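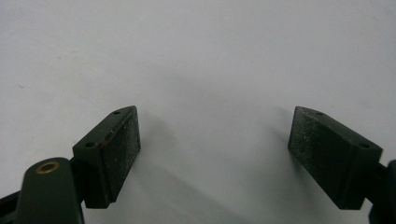 White tabletop, matte finish, a few small dark specks

How do I get a white matte table clean without making it shiny?

Posted by Ginette Dufour in Home and Cleaning

I bought a used work table with a white matte top in January. The brand on the receipt is Fernetti, but I can't find any care instructions for it. It came with some small dark specks and a gray haze at one end where the last owner must have leaned on it a lot.

So far I have tried dish soap and warm water, then a glass cleaner. The soap took off the surface dirt but not the haze. The glass cleaner left streaks I can only see when the lamp is on. My brother says to use a melamine sponge, but I did that on a kitchen cabinet once and ended up with a shiny spot that never went away. I don't want to do that to a whole table.

Two things I would like to know. Is there something stronger than dish soap that won't change the finish? And are the specks likely to be dirt, or are they chips in the coating? They don't catch on my fingernail. The top is a painted or coated board of some kind, not glass and not stone. 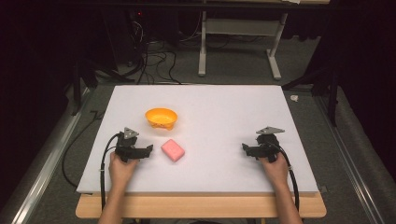 Liette Bergeron
Community Helper, Home and Cleaning

A plain soft sponge and a bowl of water will do most of this job. The trouble with matte tops is usually leftover cleaner, and I would deal with that before buying anything stronger.

Start by rinsing off what is already there. Use warm water with nothing in it, wring the sponge out well and go over the whole top twice, changing the water in between. Dry it with a clean cotton towel. Glass cleaner and dish soap both leave a film, and on a matte surface the film shows as streaks under a lamp. You may find that part of the haze goes with it.

If there is still haze, mix one part rubbing alcohol (the 70 percent kind from the drugstore) with one part water. Put it on a cloth - don't spray it on the table - and test it on the underside or a back corner first. Wait until it dries and look at it from a low angle. If the color comes off on the cloth or the test spot looks different, stop there. Some paints soften with alcohol, and you don't know what yours is.

Your brother's melamine sponge is a very fine abrasive. It works like sandpaper in the 2,000 to 3,000 grit range, so what happened to your cabinet was polishing. I would keep it away from this table.

For the specks, put a drop of cooking oil on one, leave it for 2 minutes and wipe with a damp cloth. Glue residue and tar will often smear or lift. If the speck looks exactly the same, it may be a pinhole in the coating or a bit of grit that got sealed in at the factory. You can leave those alone. Wash the oil off with a little dish soap and rinse again.

Also check the edges. If the board has a raw edge anywhere, don't let water sit on it, or it can swell.

irano_k
Member

I use baking soda on everything and never had a problem. Make a paste and scrub in circles.

Liette Bergeron
Community Helper, Home and Cleaning

Baking soda is fine on a sink, but please don't scrub a matte top with it. It is mild, but it can still leave shiny circles, and the powder is hard to rinse out of the texture.

Ginette Dufour

Rinsed it twice with plain water last night and the streaks are gone. The haze is lighter but still there. I'll try the alcohol on the underside this weekend.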